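Progress report to the Trutura Fund, second period
Project: Learning to pick mixed objects from a bin with little human labeling

May 21, 2022
By Ewurabena Nyarko

Dear Marina Gavalas, dear members of the program office,

With this letter I report the work of our group at Fallside in the second period of the grant. The financial part is sent separately by Sena Nutsugah. I try to write the technical part so that it can be read also by persons who are not in our field, as you asked after the first report. Where I use a number, it comes from the log of the experiments.

What we promised for this period

In the proposal we wrote three tasks for the second period. The first was to collect grasp attempts on mixed objects, without a person who marks the good grasp points by hand. The second was to train the grasp model from these attempts and compare it with our old method from the Yakubu project. The third was to study what happens when the model meets objects that it has not met in training. The first task is finished. The second is finished in the main part, but one comparison is missing. The third has started later than planned, and I explain the reason below.

Collection of the attempts

We now have 2000 grasp attempts which passed our check and are in the training set. Each attempt has the camera picture before the motion, the position and angle where the gripper closed, the finger opening at the end, and the result. The result is decided automatically. After the arm has lifted, the system compares the finger opening with the fully closed value, and it also compares the bin before and after. If the two signals do not agree, the attempt goes to a separate list and a person looks at it. In March this list became too long, and we found that thin and soft objects were the cause: the fingers close almost completely on a piece of thin plastic, so the finger signal says "empty" while the bin picture says "something is gone". We changed the rule for this case and processed the old attempts again. After this the list was short enough for one person.

The policy that selects the attempts was also changed in this period. In the beginning the arm tried random points inside the bin. This gives many failures, which is useful for a while and then becomes a waste of time. Now one part of the attempts is still random and the other part is proposed by the current model, from the points where its prediction is most uncertain. Kofi wrote this part of the program. He prefers to keep the random part quite large, because otherwise the model asks again and again for the same kind of edge and corner positions. I agreed with him after seeing the results of both settings.

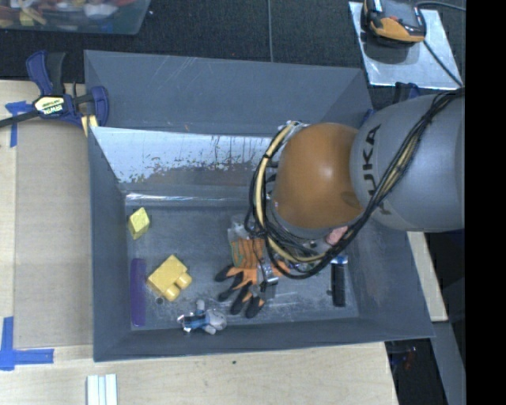 Our object set is mixed on purpose, and this is a main difference from the Yakubu project, where all objects were rigid blocks. A block with flat sides tells the model very little after the first days, because nearly any grasp across the short side is good. The difficult cases are in the same bin: the work glove with its fingers spread out, and the crumpled translucent plastic close to its cuff, which the depth measurement often does not register at all. On the glove there are many possible grasp points but they are not equal. A grasp on the cuff usually holds. A grasp on one finger often pulls the finger flat and then it slips when the arm goes up. The model has learned this difference from the attempts alone, without any rule from us, and I consider it the most interesting result of the period. The objects that lie along a wall are still a problem, like the long purple one on the left side. The sloping wall leaves little space for the gripper, and the planner then refuses many grasps that would be possible with a small turn of the wrist.

For readers who compare with the first report: the arm and the control computer are the same. The calibration between camera and arm is now repeated at the start of each session, and the value is saved together with the attempts. Before, we did it only when we believed that something had moved. Two groups of attempts from the first period had to be removed for this reason, and they are not part of the number given above.

Comparison with the old method

The old method looks for parallel edges in the depth picture and takes the best pair. It needs no training, and for rigid objects it is not bad. We tested both methods on the same arrangement of objects. After each test, the arrangement was restored by hand from a printed picture as exactly as we could do it. Each method had 300 trials.

On rigid objects lying free on the floor of the bin, the two methods are close, and I would not claim a difference. On soft and thin objects, the learned model is clearly better. The edge method finds the borders of the glove fingers and treats each finger as a small rigid bar, so it chooses the fingers with great confidence and loses them. On objects near the walls, both methods are weak. The learned model fails less, but mostly because it avoids these objects until the others are gone, and that is a way of choosing and should not be called a better grasp. When only wall objects are left, its advantage almost disappears. We want to write this very clearly in the paper, as a reader of the average alone could get a too good impression.

The comparison which is missing is the one with human marked grasp points. For it we need a set of pictures where persons mark the place they would choose. The pictures are selected and the marking instructions are written, but the marking itself is not done. The instructions took longer than expected. In a small trial, two persons marked the same pictures and their points on soft objects were very different, also when both points were reasonable. Now we ask for a region and not for a point.

New objects

For the third task we put aside 17 objects which were never in the bin during collection. The first tests were made with only four of them, so please read the following as a first impression. The model transfers well to new objects with a known kind of shape, and poorly to transparent ones. With a new soft object it behaves in a careful way: the predicted success is low, also for grasps that then hold. For our planned use this is acceptable, but it makes the picking slow, because the system looks again from a new position each time the prediction is low.

The delay in this task came from the gripper. One finger had play in its joint, and the closing position was not the same from one attempt to the next. The supplier, Dorkico, sent a new part, but the first one had a wrong hole distance and it had to be exchanged. During the waiting time we used the old finger for collection at reduced force, and we did not start the tests with new objects, since a comparison between two different fingers would have no value.

People

Kofi Annan continues on the learning program. Aled Skyrme has joined for the mechanical work and for the camera calibration, and most of the improvement in repeatability is his. Sena Nutsugah has shared her time between this project and teaching, as agreed with your office. I have done the analysis and the writing.

Plan for the next period

First we finish the tests with all the objects that were put aside. In parallel the region marking will be done, and the comparison with it will go into the paper. Aled will work with the planner so that it permits a tilted wrist near the walls. He expects that this needs a new collision model of the bin, with the correct slope of each side, because the present one is simply a box with a safety distance. When this is ready we will collect up to 300 more attempts only near the walls. I do not ask for additional money for this, the hours are inside the existing plan.

One request I have is to move the delivery of the data set to the end of the next period. It could be sent now, but the description of the fields is incomplete, and the older attempts still use the old names for the result. I would prefer to deliver it once and in good order.

With kind regards,
Ewurabena Nyarko

Comments (4)

Marina Gavalas
Thank you, Ewurabena, this is much easier to follow than the first report. Moving the data set is fine with us. Please send me one line by mail so I can attach it to the agreement. Could you also add the separate results for free objects and wall objects as a small table? The reviewers will ask.

Ewurabena Nyarko
Yes, I will send both. The table exists already in the paper draft, I only have to remove our internal names.

Aled Skyrme
Small correction on the finger: the play was in the guide, not in the joint. The effect on the closing position is the same. I have the measurements if anybody wants them.

Sena Nutsugah
The printed arrangement pictures are in the shared folder now, with the numbers of the trials written on them. Two are missing, and I am looking for them.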